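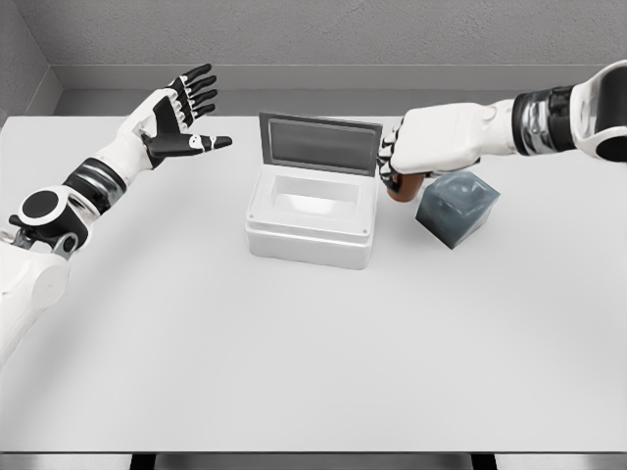 Open hand over a white tabletop, computer rendering.

Home | Fight Nights | Tickets | Visit | Jobs | Contact

EVENT-NIGHT CREW WANTED, PLESSIDE HALL

Ring crew, floor crew, door, coat check, corner runners, one assistant box office lead

The fall card is filling up faster than we hired for it. First boxing show is end of August, then amateur nights, then wrestling, then the folk dance people get the building for a while and we get it back. We need crew for all of it. Part time, paid by the shift, training paid too.

If you've worked for us before and just want back on the list, skip all this and email Mwende Nyanda with your old crew number. If you lost the number she can look it up. Please don't fill in the whole form again, we ended up with doubles last year and two people got put on the same ladder under the same name.

About the building

Plesside Hall is the old indoor sports hall at the bottom of Clemell Street, brick front, bad parking, very good sight lines. Seats 635 with the floor chairs out and 423 when it's balcony and risers only. Boxing since before the war, roller skating for a while in the seventies, a carpet store for a short and sad time, boxing again. The balcony rail is original. So is the heating, more or less. Dress for it.

We're small. On a fight night that means the person who tore your ticket might be mopping the canvas an hour later, and the person mopping the canvas might be asked to find a missing gumshield. If you want one job with a hard edge around it this probably isn't the place. Lots of people like it, some don't, fine either way.

The jobs

RING CREW. Building and striking the ring, day before and night of. Posts, steel, boards, padding, canvas, ropes, in that order, and then all of it backwards when everybody else is going home. Heavy. You need to be able to lift 44 pounds over and over and say so when you can't any more. Gloves provided, boots are yours, steel toe. Between bouts you also wipe down the canvas and the corner stools, check rope tension, tape what needs tape. Tanko Adebisi runs this crew and has his own way of doing the turnbuckles. Do it his way.

FLOOR CREW. Chairs out, chairs in, aisles clear, row letters the right way round. During the show you're on your feet at an aisle end, flashlight, radio, keeping people from standing in front of the judges. Most of it is polite. Some of it is asking a large man to sit down during the last round of the thing he paid to see.

DOOR. Scanning tickets, bag checks, wristbands for the balcony bar. Doors open 6:30 pm, you're in by 5. There's a line by then, always. A state guard card is required for two of the door spots but not the others, tell us if you have one.

COAT CHECK. Cold months only. Tips are yours. Good for students.

CORNER RUNNERS. This is the one everybody asks for. You fetch ice, water, towels and buckets for the visiting corners, walk the fighters from the dressing rooms to the ring on the cue and keep the hallway clear. You aren't in the corner, you don't talk to the judges, you don't film anything. Must be 21. We take 3 and no more, and if you apply only for this we'll probably offer you something else first. Most of our runners started on floor.

ASSISTANT BOX OFFICE LEAD. More hours than the others, mostly afternoons plus every show night. Phone orders, will-call, the comp list, counting out the drawer. You'd work next to Peninah Mugo, who has been in that window a long time and will teach you the seating plan including the rows that don't exist. Spreadsheet skills, steady voice on the phone. Some cash handling experience needed, a store or restaurant counts. A second language is a plus, Spanish most of all.

Hours

Show nights run 5 pm to midnight or so, ring crew later. Strike is usually finished by 1:30 am. Setup shifts are the day before, noon start. The schedule goes out two weeks ahead and you mark what you can do. We ask for at least two shows a month. Let us know about exams, religious holidays, new babies etc and we'll work around it. What we can't work around is a text at 4:45 saying you're on the bus from Marnitz and it's not moving.

Speaking of which, last bus back to Marnitz leaves the Clemell Street stop at 12:10 am. Ring crew will miss it. We put on a van for ring crew, drops at the station and the north side, sign up on the sheet by the loading door before your shift starts or there won't be a seat.

Pay

All crew are paid by the hour with a four hour minimum, even if the card falls apart and you go home early. Ring crew gets the higher rate, plus the late rate after midnight. Rates are on the form so I don't have to fix them in two places. Paid every second week, direct deposit. Hot meal on show nights, it's usually rice and something, there's a meatless one if you ask by noon.

You also get one free ticket per month to a show you're not working. Balcony. Not transferrable for the title nights.

What we're looking for

Over 18 for everything except coat check, which is 16 with a parent's signature. Able to legally work in the US. Turns up. Can hear an instruction over a crowd and repeat it back on the radio. Doesn't need to know boxing, and if you do know boxing, doesn't coach from the aisle. We've let people go for that.

Nice to have: first aid card, forklift ticket, theater or church hall setup experience, anything with rigging. Carpentry very welcome, the risers need love.

We hire all kinds of people and always have. The box office and coat check are step-free. Balcony isn't, the dressing room hallway has three steps down. If you need something set up differently to do the job or the interview, put it on the form or call, whichever's easier.

Betting. No one on crew may bet on any bout in the building, or pass on anything heard in the back hallway about weights, cuts, hands, who's sick. You sign a page about it. Commission rule and our rule both.

How to apply

Form is at the box office window or by email. One page. Put down:

- name, phone, best time to call
- which jobs, in order
- nights you can never do
- any lifting or standing limits
- one person who's seen you work, with a number that gets answered

No résumé needed except for the box office job. No cover letters please, I won't have time to read them and I'd feel bad.

We then call you in for a working tryout, paid, two hours. Ring crew tryouts are on the real ring so wear clothes you can bend in. Box office tryout is a half hour at the window and a talk with Peninah. You'll hear back within a week of the tryout, yes or no.

First batch of forms gets read mid August. After that we read them as they come in untill the list is full. Coat check can wait till later, those don't start before the weather turns.

Training is one evening for everybody: fire exits, radios, crowd stuff, where the mop sinks are. Ring crew has a second one. You can't work a show without the first. Dates go out with the offer.

Who to ask

Ring and floor: Tanko Adebisi
Door and coat check: Nafula Nyanda
Corner runners: Faith Urio, evenings only, she's at the gym all day
Box office: Peninah Mugo
Old crew, payroll, lost W-4s: Mwende Nyanda

Nafula and Mwende are sisters and share a desk, so check which one you've got before you start explaining.

Box office window is open 1 pm to 6 pm, closed on setup days, side door on the alley not the big front doors. Knock loud if the saw's going.

Also, the Tran concession stand in the lobby is hiring separately for the bar and the pretzel counter. That's not us, seperate boss, separate pay. Ask at their counter on any show night.

F.U.
for the event office

Contact the event office | Plesside Hall, Clemell Street | © Plesside Hall | Back to top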